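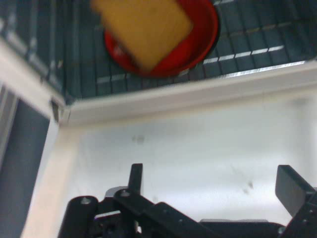 Print this page | E-mail this page

Getting the Smell Out of Your Dishcloths (and Keeping It Out)

If your kitchen smells a little sour and you've already taken out the trash, go and sniff the dishcloth. I put up with mine for most of one February before I caught on, and I'd scrubbed the poor drain twice by then!

Start with a big pot, one you don't mind using for laundry. Fill it with water, add 2 tablespoons of baking soda, and bring it to a gentle boil. Drop in your cotton cloths and let them bubble for fifteen minutes or so, poking them down with a wooden spoon whenever they puff up. Turn off the heat and leave them until the water is cool enough for your hands, then rinse well and hang them outside if the weather is kind.

Skip the fabric softener. I know it smells lovely, but it leaves a coating, and then the cloth just pushes water around the counter (my old Wokstead towels were hopeless until I'd washed the stuff out of them, and now they drink up everything).

Between boilings, wring the cloth hard and hang it open over the faucet or a rail, never wadded up in the corner of the sink. I change mine every morning while the coffee is brewing, and the used ones go over the side of the hamper to dry before wash day. Anything that has mopped up milk or raw chicken juice goes straight in the wash, even if it was clean ten minutes ago.

E-mail this tip to a friend | Print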